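# A green light is not a safety system

*3rd March*
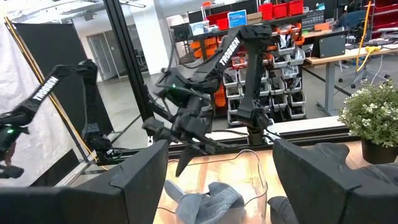

*Wrist view over the clear bin, denim inside. Green LEDs lit on both of the other arms.*

Look at the LEDs. Green, green. Now ask what green means. Most people who walk into our cell at Feltmont say "safe". It means the thing has power and isn't complaining. Very different.

In November one of our arms stopped answering in the middle of a cloth pick. Fingers closed, holding the edge of the bin instead of the fabric. Light stayed green. The person at the desk waited, shrugged, reached in to pull the bin free. The arm caught up on its queued moves all at once -- 8 seconds' worth -- and the bin went off the table with a hand still on it.

Bruised knuckles. We got off cheap.

The write-up said operator error. I signed it and I shouldn't have. Yes, the rule says hit the stop first. But the rule is on page 40 of a 53 page manual, and the light is right there in your face telling you all is well. Guess which one wins when you're tired and the cloth is snagged.

The cause was dull. Dropped messages, a buffer that kept everything and then played it back. Makcombe, who wrote our control layer, fixed it in an afternoon: any command older than 30 milliseconds gets thrown out. Good. Should of been there from day one.

The light hasn't changed though. I've asked twice. "Cosmetic", they tell me. I don't buy it. If a machine has lost touch with its controller, it should look like it -- amber, blinking, ugly, whatever. People read the machine, they dont read the manual.

So for now we have a house rule. No hands past the rail unless the stop is down and somebody has said so out loud. It's slow and people grumble. I'm keeping it until the light tells the truth.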